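Retensioning wrist cables on a training cell – worth doing in-house?
Forum: Surgical robotics, bench and lab maintenance

toledo_bench
Our suturing cell has picked up play at the wrist on one of its two arms. Command a small jaw rotation and the first bit goes nowhere. The Onance rep says swap the whole instrument at every service. I think that's a sales plan. Has anyone here just retensioned the cables and got decent life out of it?

L_Mikkelsen
Swap it. We retensioned two last November and both were sloppy again inside 7 weeks. You pay for the instrument anyway, plus the hours.

amparo_f
Sloppy measured how? If you only wiggled the jaws by hand, you learned very little. Most of the "wrist play" people bring me is a loose coupling at the drive end.

L_Mikkelsen
By hand, yes. I also know what a worn pulley feels like.

amparo_f
Sure you do. Put an indicator on it next time.

toledo_bench
Drive end was the first thing I checked, it's tight. Settings for anyone who cares: homing offset 202, Sarko controller on the old firmware, gain left where the installer put it. I don't trust the self-test, which passes every single time.

bjuhl
What is it doing when you notice? Free air means nothing to me. A curved needle loads the wrist sideways and a cable that looks fine unloaded can still give.

toledo_bench
Stitching, both arms working. Some shots with the instruments over the work:

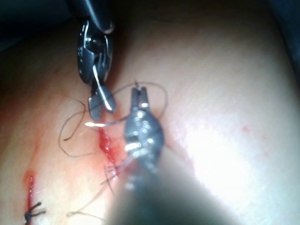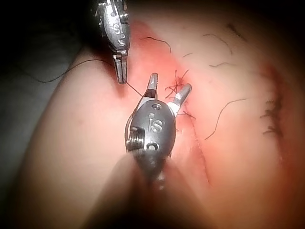
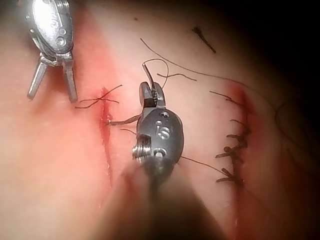 Back to the money. The quote is 1,725 for a replacement, and all it says under "reason" is "scheduled". I asked for wear figures twice and got a brochure.

n_lykkegaard
Prornerent quoted us the same way. We asked for the old part back and they went quiet. I'd still swap before touching cables, though – get the tension uneven and you've made a new fault on top of the old one.

bjuhl
Disagree. Mark the cable at the pulley, go in small steps, re-home after each one and write the offset down. If the number wanders, stop and buy the part.

L_Mikkelsen
Or buy the part first and skip the diary.

toledo_bench
Indicator goes on tomorrow morning, loaded and unloaded. No parts ordered until I've seen both readings.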